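The Workroom at Zaltby

Our shared workroom is on the upper level at Zaltby, at the end of the corridor past the Drumora office. We have had it since October. These notes go with the gallery for members who haven't been in yet and want to know what the space is like before they book a bench.

The room
It's one large open space and the ceiling has been left exposed, so the silver ductwork and cable trays are all on show. Sound carries more than it did in the old place. If you need to make a phone call, use the corridor.

Lighting
There is a long fluorescent fitting and a small white pendant on a thin rod. The pendant has its own switch beside the door. Please turn both off if you're the last to leave.

Benches
The workbench is light-coloured wood with a thick butcher-block edge. Put a mat down before gluing or soldering. We oiled the tops when we moved in and they'll be done again next winter.
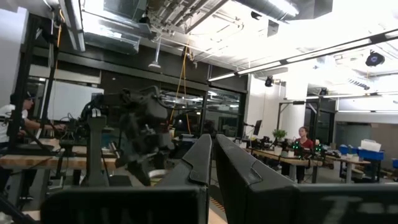
Bench bookings are in blocks of 60 minutes, and you can take up to three in a row. The sheet is kept by the door. Clear your gear away at the end of your last block, including offcuts and tape.

The black frame
Tall, metal, with uprights and crossbars. A thin orange cable runs down one of the uprights. Leave the cable where it is and don't hang coats or bags from the crossbars.

White board
Mounted on the wall behind the frame. Anyone can use it. Wipe it down when you're finished, or write "keep" and the month in the corner.

Storage
Members' tubs go on the Alero shelving in the corridor, one each, maximum 15 kg. Labels are in the Hirvonen tin on the top shelf.

Getting in
Room 405. The street door is locked at 7 pm, and after that you'll need your fob for the side entrance. The lift is slow but it fits a full sheet of ply on its end.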